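Ticket: arm drifts off target in kitchen sim, then faults
Project: Flatden (home build, shared bench at weekends)
Status: open
Opened: February 2021

Setup. Home made arm, Jornex driver board, Grecu planner running on the old desktop. Testing everything in the sim before I let it near the real kitchen. Firmware is whatever was on the download page last week, didn't write down the number, sorry.

Problem. Sponge pick task. Arm starts fine, gets partway to the worktop, then wrist joint starts hunting back and forth and planner bails with "goal unreachable". Happens on 11 runs out of 40. No pattern I can see. Same start pose every time, same seed.

Tried so far:
— restarted planner, no change
— dropped speed limit by half, takes longer to fail, still fails
— swapped the USB lead (yes I know it's a sim, the board is in the loop)
— turned collision checking off, all runs finish but it goes straight through the counter edge. So not a fix

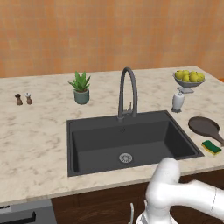

Wrist limits were my first guess. Config had the old values from the Zotix gripper, which is shorter than the one on there now. Changed them, reran, same fault. Second guess is the approach path. Gripper is sat lower than the front edge of the counter with the cabinet behind it, and the sponge is right up near that edge, so the planner has to back out and lift before it can come down on anything. Think it's trying to cut the corner. The chopping board handle is close by too, might be adding to the mess. Going to take the board out of the world file and see.

Update, same night. Board out, still fails but less. Added a waypoint 200 mm above the worktop, forced it to go there first. Did 5 runs, all clean. Not enuogh to call it.

Update 2. Left it going overnight and the log filled the disk. Useless. Have turned logging down to warnings only.

Still to do: full 40 with the waypoint in, then put the board back. Also padding on the collision mesh, can anyone tell me what the Grecu default is? Docs page is blank for that one. Will attach config when I'm back at the desktop.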